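Rurna Drawer Dividers, set of 2

I started making these in my garage in Drevbridge after one too many mornings digging for a matching sock. They're spring-loaded, they fit drawers up to 79 cm wide, and they stay put when you yank the drawer open in a hurry — which I do, daily!

My neighbor Syahrul Wibisono has had a pair in his kitchen since January and keeps asking for more.

$40 a set, shipping included. Item 442. 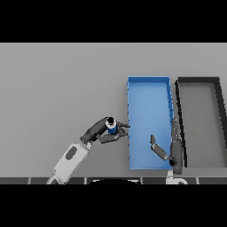

Sorting comes first, before you fit a single divider. I tip the whole drawer out and split it into keep and give away (be tough on yourself). Two bins side by side, one blue and one with black walls like these, make it easy to remember which pile is which. Then set your dividers around what's left.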